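Chapter 6
Text Entry on Devices with Few Keys

6.1 Introduction

Many devices ask their users to enter text without offering a full keyboard. A television remote control has four arrow keys and a selection button. A thermostat may have a single dial. The user must still be able to enter a network password, a street address or the title of a film. This chapter is concerned with the design and evaluation of on-screen keyboards for such devices.

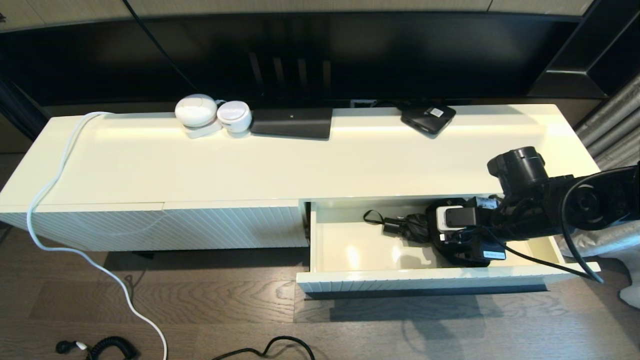
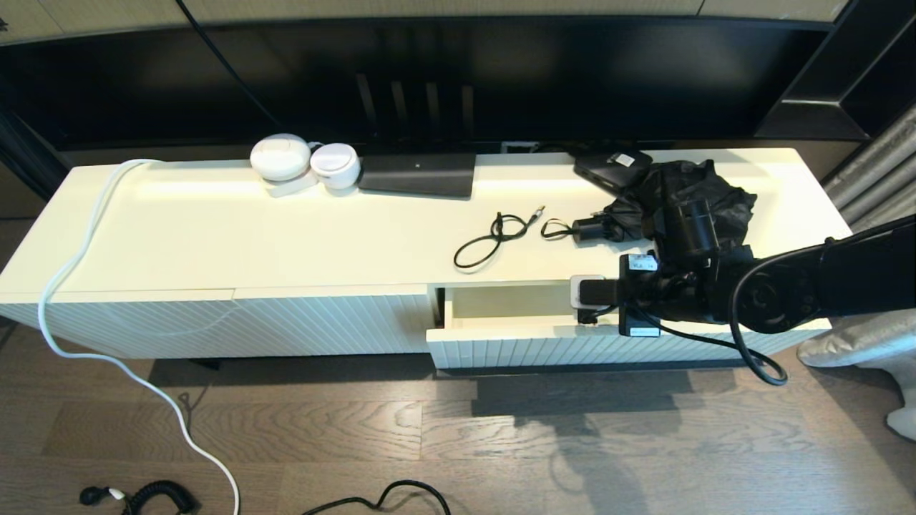 Figure 6.1 (first and second views). A television and a low white cabinet with one drawer open.

The central problem is one of distance. On a physical keyboard, any key can be reached in a single movement of the hand. On a grid of letters controlled by arrow keys, the cost of a letter depends on where the cursor was left by the letter before it. Moving from A to B may take one press; moving from A to Z may take nine. The arrangement of the grid therefore has a direct effect on the effort required of the user, and this effect can be calculated before any device is built.

6.2 Learning Objectives

After completing this chapter, the student should be able to:

Compute the number of key presses needed to enter a given word on a given grid.
Explain the difference between a grid with fixed edges and a grid that wraps.
Build a table of letter pairs from a sample of text and use it to compare two layouts.
Describe the main sources of error in arrow-key entry.

Students should have read Chapter 3 (Graphs and Shortest Paths) and should be comfortable with arrays. The programming exercises may be completed in any language approved by the instructor.

6.3 Terms Used in This Chapter

A cell is one position on the grid. A move is one press of an arrow key. A selection is one press of the confirming button. The cost of a word is the sum of all moves and selections needed to enter it, starting from a stated home cell. Unless an exercise says otherwise, the home cell is the upper left corner and the grid does not wrap.

On a grid of this kind, the number of moves between two cells is the difference between their row numbers added to the difference between their column numbers. When the grid wraps, the shorter of the two possible paths is used in each direction. Blank cells complicate matters. Some systems skip over them, while others allow the cursor to rest on them, and a cost function written for one system will give wrong results for the other.

6.4 A Running Example

The chapter follows the work of Cendov, a small firm preparing a film catalog for use on television sets. Its catalog holds 1,807 titles, the longest of which has 40 characters. The design team, led by Sandra Bellamy, began with an alphabetical grid named Teteo and later compared it with a second grid, Prosico, in which common letters were placed near the center. Each layout was tested with 15 participants, and each participant entered the same set of titles.

The team expected Prosico to be faster. Its calculated cost was lower for nearly every title in the catalog. In the first session, however, participants took longer with it – they spent more time looking for letters than moving to them. Section 6.7 returns to this result and introduces a model that includes search time as well as movement.

6.5 Measuring the Cost of a Layout

We begin with the simplest case. Let the grid have six columns, and let the letters be placed in alphabetical order from left to right and from top to bottom. The letter A is then in row 0, column 0, and the letter H is in row 1, column 1. The word HAT requires two moves and a selection for H, two moves and a selection for A, and four moves and a selection for T, for a total of 11 presses.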